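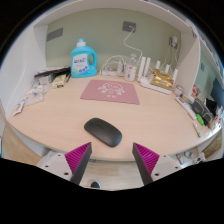 Mouse and mat task, desk in the alcove, hand-held gripper

From: Marina Konstantinidis
To: plodik-collect list
Date: February 2026
Subject: Re: mouse and mat task – what counts as a keeper?

Iason Deligiannis wrote:

> I've started going through the January upload and I'm not sure where
> to draw the line. The written task says "pick up the mouse and put it
> on the mat". Some people stop as soon as the mouse touches the mat,
> some open the fingers and back off, and a few set it down and then nudge
> it straight. Are all of those the same task for Plodik? Also, do you
> want the desk tidied between takes? Skasdale cleared theirs and the
> Bravier set is very cluttered, so the two look nothing alike.
>
> Iason

Iason,

Taking your questions in order.

A take is a keeper if the mouse ends up with its whole body on the mat and the fingers are open and clear of it at the end. Stopping at first touch is not enough. The last part of the movement is where the current model does worst – it gets the mouse over the mat and then hangs on to it – so we need the release in every example. If the take ends with the fingers still closed, mark it "short" and leave it in the folder. We may use those for the grasp alone.

Nudging is fine if it's one small push. If somebody lets go, picks the mouse up again and has another go, mark it "regrasp". I don't want those thrown away either, but they shouldn't be mixed in with the plain ones.

On tidying: please don't. Leave the desk as people keep it. The bottle, the router, the cables and the snack packets can all stay. What I do want moved is the mouse. Put it somewhere different before each take, turned a different way, and shift the mat a little every ten or so. In the first batch almost everyone put the mouse back in the same spot, and the model learned the spot.

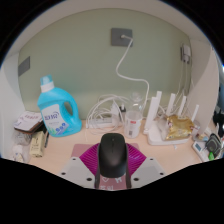 Hold it by the sides, with the pads level with each other, and come in from the front of the desk at a walking-about sort of height. If one pad lands ahead of the other the mouse twists as it lifts, and you can see it in the finger positions afterwards. Close until it's held and no further. People tend to squeeze much harder than they need to, and the arm copies that.

Pace matters more than I said in the first note. Go at the speed you'd move a cup of tea. Very slow takes are mostly waiting, and they pull the average down with them.

Where we are: 2,951 takes over all the tasks, as of last night's count. Mouse and mat has 107 that pass the rule above, out of a rather larger heap I haven't finished checking. I'd like some 100 more from desks we haven't used yet before I train again. More from the same desks won't help much at this point.

Two other things while I'm here:

– Start recording with the fingers open and the mouse in view. Several takes begin with the camera pointing at the floor, and I've been trimming those by hand.

– Put the desk name in the notes field every time, even if you did 2 sessions at the same one. I can't split training from testing properly without it.

Could you send me the list of the ones you've marked doubtful so far? Just the take numbers will do. I'll look through them on Friday and write the labels into the task sheet so that the Skasdale people are working from the same wording.

Marina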